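Cesard 양팔 작업 셀 Plukum 200
식기 정리·건조대 적재 공정용

제품 개요

Plukum 200은 급식장, 연회장, 시음실의 세척 후 공정에서 잔과 식기를 집어 방향을 맞추고 건조대나 스탠드에 올리는 양팔 작업 셀이다. 팔 두 대, 그리퍼 두 개, 그리퍼 장착형 카메라, 고정 레일, 제어기 Voyle로 구성된다. 세척기 자체는 공급 범위에 포함되지 않으며, 기존 세척 라인의 배출부 옆에 독립적으로 설치한다.

적용 대상

- 와인잔, 물잔 등 다리가 있는 잔(플라스틱, 유리)
- 머그, 텀블러 등 원통형 용기
- 최대 지름 200mm 이하의 접시. 단, 겹쳐진 상태의 접시는 작업자가 먼저 분리한다.

개당 취급 중량은 500g 이하로 제한한다. 금이 간 잔, 이가 나간 잔은 자동 판별 대상이 아니다. 투입 전 육안 검사는 작업자 업무로 남는다.

동작 방식

두 팔은 작업대 앞쪽 레일에 고정되며, 작업 영역의 중앙부를 공유한다. 한쪽 팔이 잔을 집으면 제어기가 그리퍼 카메라 영상으로 볼과 받침의 방향을 확인하고, 필요한 경우 반대쪽 팔로 넘겨 자세를 바꾼다. 공유 영역에는 한 번에 한 팔만 진입하는 것이 기본 설정이며, 넘겨주기 동작 중에만 동시 진입이 허용된다.
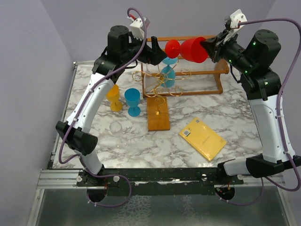 오른쪽 그리퍼로 빨간색 플라스틱 와인잔을 수평으로 잡은 상태. 작업대 뒤쪽은 목재 건조대.

투명 유리잔은 배경과의 대비가 낮아 유색 잔보다 인식 시간이 길다. 밝은 무늬가 있는 상판에서는 보조 조명 사용을 권장한다. 곡선형 와이어 스탠드처럼 형상이 복잡한 거치대는 표준 라이브러리에 없으므로 설치 시 현장 교시가 필요하다. 잔이 와이어에 걸린 경우 팔은 설정 힘에서 정지하고 작업자 확인을 요청한다. 강제로 빼내는 동작은 지원하지 않는다.

주요 사양

형식: 탁상형 양팔 셀, 전면 레일 고정
팔당 가반하중: 500g(그리퍼 제외)
최대 도달 거리: 649mm
그리퍼: 평행 개폐형, 카메라 브래킷 포함
제어기: Voyle, 외장형
작업 프로그램 저장: 10개
전원: 단상 220V, 60Hz
사용 환경: 실내, 결로 없을 것. 물이 직접 튀는 위치에는 설치 불가

작업자 업무의 변화

도입 전 이 공정의 작업자는 세척기 배출부에서 잔을 꺼내 닦고, 세우고, 종류별로 나누는 일을 연속으로 수행한다. 셀 도입 후 반복적인 집기와 적재는 장비가 맡고, 작업자는 투입, 파손 검사, 정지 해제, 건조대 교체를 담당한다. 서서 같은 동작을 반복하는 시간은 줄어든다. 대신 알림에 응답해야 하는 횟수가 생기며, 초기에는 이 응답이 작업 흐름을 끊는다는 의견이 많다.

시음실 운영사 Fokeo의 시범 설치에서는 한 교대에 잔 649개를 처리했다. 이 중 거의 200개는 유리잔이었다. 인원은 줄이지 않았고, 기존 담당자 한 명이 셀 운전과 홀 보충 업무를 겸하는 방식으로 배치를 바꾸었다. 숙련자의 손작업보다 개당 시간은 길다. 처리량을 높이려는 현장보다는 교대 중 공백 시간을 메우려는 현장에 적합하다.

교육 및 안전

운전자 교육은 하루 과정이며 기동과 정지, 걸림 해제, 프로그램 선택을 다룬다. 교시 작업은 별도 과정을 이수한 인원만 수행한다. 작업 영역에 손을 넣기 전 반드시 정지 버튼을 누르고 표시등 상태를 확인한다. 그리퍼 케이블은 팔의 최대 굽힘 자세에서도 당겨지지 않도록 여유를 두고 배선하며, 매 교대 시작 전에 피복과 커넥터를 점검한다. 작업과 관계없는 포장재, 봉투, 서류는 운전 전에 상판에서 치운다.

공급 범위

기본: 팔 2대, 그리퍼 2개, 카메라 2개, 레일, Voyle 제어기, 케이블 세트, 정지 버튼
선택: 보조 조명, 측면 가림판, 예비 그리퍼 패드, 현장 교시 서비스
별도 준비: 작업대 상판, 건조대, 스탠드, 배수 설비

견적 요청 시 취급할 잔의 종류별 치수, 건조대 도면 또는 실물 사진, 교대당 처리 수량을 함께 보내야 한다. 유리잔은 종류별 견본 10개를 별도로 접수한다.

사양 개정일: 2025년 6월 20일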